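The Puden teaching handle is our favourite way to show a robot arm a new job. You hold it like a torch, squeeze the trigger, and the arm copies your wrist as you go – no code, no pendant menus, no chalk marks on the floor. Most people are recording usable runs before their tea has gone cold!

We build it at Clakia for benches just like our own: a plain white table, a pair of blue ribbed fingers and something simple to practise on. Two cups, one light blue and one pink, are plenty for a first go.
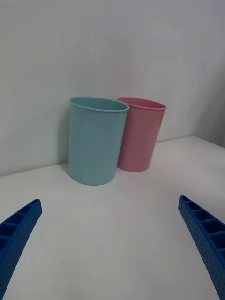 Arnulfo Taipe, who designed the trigger, spent most of November getting the squeeze right, and it shows. The fingers close as far as yours do and stop when you stop. Let go altogether and the arm holds its position until you pick up again, so you can pause halfway through a reach and have a think.

## Two ways to teach

- **By hand.** Press the collar button and the arm goes light. Walk it through the task yourself, and the handle logs every joint along the way.
- **By remote.** Sit up to 5 metres off and steer from the wrist view on your screen. It's the better choice for tidy stacking and nesting work, because you see what the gripper sees. Start each run with the fingers wide open and both targets in view, then move one of the targets a little before the next run. Swap which one is nearer, too – the variety really does help.

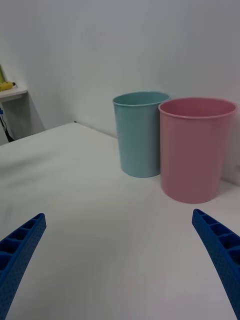

## What you get

- Puden handle with 3 grip sizes
- Wrist camera bracket and lead
- Clollau recording software, with room for more than 200 runs per task
- Arruda table clamp

We suggest 25 runs for a simple pick and place. Hermenegildo Carrillo looks after setup questions and loves an awkward one, so do send him yours.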